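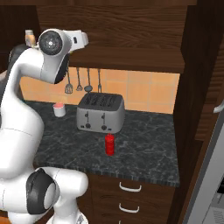

A robot arm beside a counter and a cupboard, made on a computer.

How do actors learn to speak in a cartoon film?

When you watch a cartoon, the fox speaks and the moon sings. But a fox cannot speak, so who is talking? It is a voice actor. This is a person who lends the voice to a drawn character.

In the town of Travcombe there is a small film studio with the name Hunevix. In September they began to record a new film, Kozma. Kozma is a young bear who wants to cross the sea. His voice is made by the actor Fidel Montecinos, and it is his first cartoon.

The voice comes first

Many children think that the drawings are made first and the actor speaks after. In many cartoons it is the other way round. The actor reads the words, and the artists listen to him many times. Then they draw the mouth of the bear so it opens and closes together with the sound. If Fidel laughs in the middle of a word, the bear must laugh there too.

Inside the recording room

The room is small and very quiet. On the walls there is soft foam, which stops the echo. The actor stands in front of a microphone and has his pages on a stand. He must turn the page without noise! He may not wear a jacket that makes a rustling sound, and he should eat something before he comes, or the microphone will hear his stomach.

Behind a thick window sits the director, Ashraf Shawky. He tells the actor what is happening in the story. "Now you are cold," he says, or "Now you have lost your boat." Fidel has to imagine it all, and he moves his arms and makes faces. It looks a little funny, but it helps the voice.

One line of the bear was only 2 words long: "Wait, Grandmother!" Fidel said it 10 times before the director was happy. The whole film has about 300 lines for Kozma.

Try it yourself

Choose one sentence, for example "The soup is ready." Say it as a tired king. Then say it as a mouse with a secret. Ask somebody to close the eyes and guess who is speaking.

Word to remember
Take: one try at recording a line. If it is not good, you do another take.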